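Saturday, late

Chelsea was up before me and had the print finished by the time I got the coffee on. The new fingers came off the bed clean. We went with the thicker wall this time and a channel down the outside of each one to save weight. They went onto the linkage with the long screws, and I put a drop of thread lock on each and left them till after breakfast.

The old pair is in the Kombo box with the other dead parts. They lasted 700 grips on the bench counter, which is better than the pair before. Both of them cracked in the same spot, just below the tip.

Spent the rest of the morning on the logger. It kept dropping the clock on one side, so the two grippers drifted apart and nothing lined up when I played it back. I swapped the cable twice. Ruan called around eleven from Trindatdale and I read him the error over the phone. He told me to stop powering both off the same hub. I moved one to its own supply and it has held since. I should have tried that a week ago.

Total as of lunch was 2,666 clips, counting the towels from January. Olga wants 3,639 before she will run the training again, a number she got from dividing up what the Illent machine can hold. I told her I would round it off at the end and she said please don't.

Lunch was soup. Howard came by to return the calipers and stayed for an hour talking about his Zondach lathe. He thinks the springs are too stiff. I tried one a size lighter after he left and the jaw closed slow on the left side, so I put the original back. Wrote the spring sizes inside the lid of the parts tin so I don't go through this again.

Afternoon was shirts. We use the bed for them, as the workbench is too narrow to lay the sleeves out and things slide off the back. What I noted down:

Cuffs are easier than I thought. The tips get hold of a cuff at the first try if I come in low, and then the whole sleeve follows along when I pull.

Hems are bad. The fingers skid over the stitching and I end up pinching the sheet along with the shirt. Need to come in from the side.

Two people, one gripper each, is faster for stretching the cloth out, but we have to say out loud when we let go. Chelsea let go early a few times and so did I.

My wrist was sore by four. The handle wants to be fatter. Alfie has some bicycle grip tape he says I can have, and I might try that before I print another handle.

The strap could come down a little too. It rubs when I turn my hand over. I marked the new position with a pencil and will drill it tomorrow if I can find the small bit.
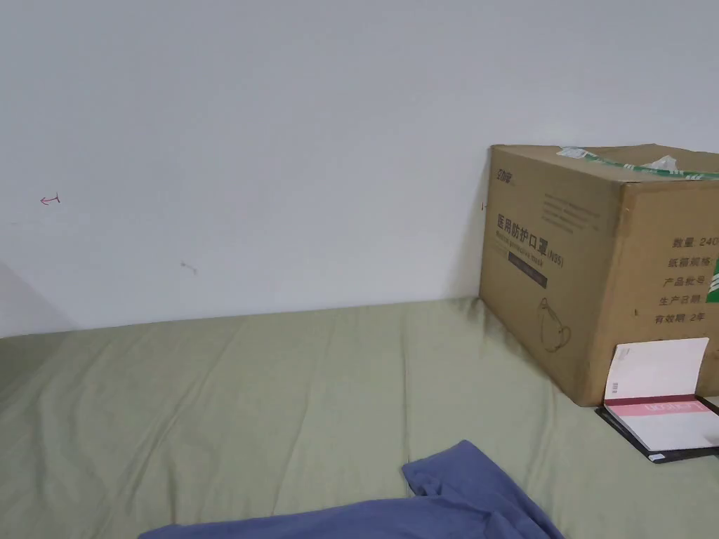
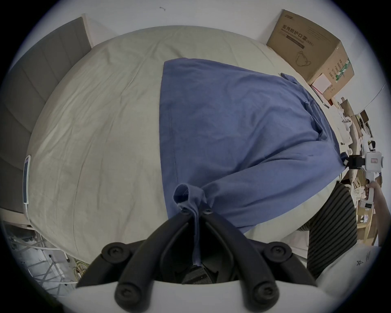
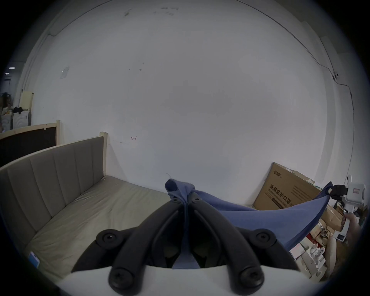
The blue cloth on the bed, February.

Copied the afternoon's clips to the second drive before supper. Still have to label them. Olga's sheet has a column for "result" and I have been putting yes, no and half, so I need to ask her if half is allowed. Out of thread lock. Also M3 washers.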